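Premusari Facilities Forum > Buildings and Fit-Out > Lighting
Thread: Shared workroom, upper floor: pendants, recessed lights or both?

pjasinska_e
Good morning. I am opening this thread at the request of the building users' group, which meets again on Monday. The shared workroom has a mixture of light fittings left over from earlier tenancies, and we have been asked to recommend which should stay. The budget line covers replacement of lamps and drivers but does not cover a new ceiling. Please confine replies to the lighting and the ceiling. Desk allocation has its own thread.
Elżbieta Jasińska

m.coughlan
Thank you, Elżbieta. My view is that the pendants should be removed. They were installed when the room was a showroom for Fallov, and they were meant to hang over display counters that left with the tenant. People now stand and move about under them, and the light falls in pools. The recessed fittings give a more even result and are easier to wipe down.

p_tripathi
I must disagree with Malachy on this point. The room is high in the middle and lower at the side, and the recessed fittings serve only the lower part. If the pendants are taken down, the middle of the room will depend on daylight and on whatever can be fixed to the beam. I attach a view of the ceiling for those who have not been upstairs this year.

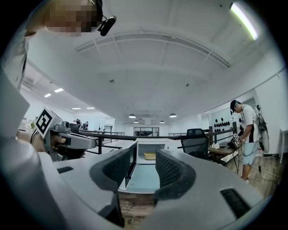 Workroom ceiling, with the black dome pendants and the recessed lights in the lower section.

The slatted panels along the beam should also be considered. Any new fitting on that line would have to be fixed through or between the slats, and the landlord's consent would be required. I would prefer to keep the four dome pendants, replace the lamps and fit a dimmer.
Poonam Tripathi

eoin_fahy
Could someone confirm whether the fluorescent tube is on the same circuit as the pendants? When I last reported a fault the electrician isolated both, and the whole room was out of use until 3 in the afternoon. If they share a circuit, a dimmer may not be straightforward.

rlacerda
Eoin, they do share a circuit. The drawing in the Pagano handover folder shows it, sheet 25. The tube would need to be separated first. I would add that the tube is the fitting we receive complaints about. Two members of my section have asked to be moved away from it — the pendants have never been mentioned to me.

m.coughlan
They have been mentioned to me, Reinaldo, on several occasions. The domes collect dust and a ladder is required each time. I accept Poonam's point about the high part of the room, but I do not accept that the existing pendants are the only answer. Bollura quoted us for flat panels last January and the fixings were compatible with the beam.

p_tripathi
The Bollura quotation was for a different floor, with a plain ceiling. I have the document. It also excluded access equipment, which was charged at 200 a day.

pjasinska_e
I would ask both parties to upload what they hold so that members can read it before the meeting. On cleaning, the current schedule allows 50 minutes a month for high-level work across the whole floor. The air vent grille in the ceiling is included in that time, so there is little to spare for the domes.

eoin_fahy
In that case I would support keeping the pendants, replacing the tube, and amending the cleaning schedule. I remain opposed to the dimmer until the circuit has been separated.

m.coughlan
My objection stands and I ask that it be recorded. I will upload the quotation this evening.

rlacerda
Sheet 25 is now in the shared folder. The scan is faint in the lower corner, and the paper copy is in my office.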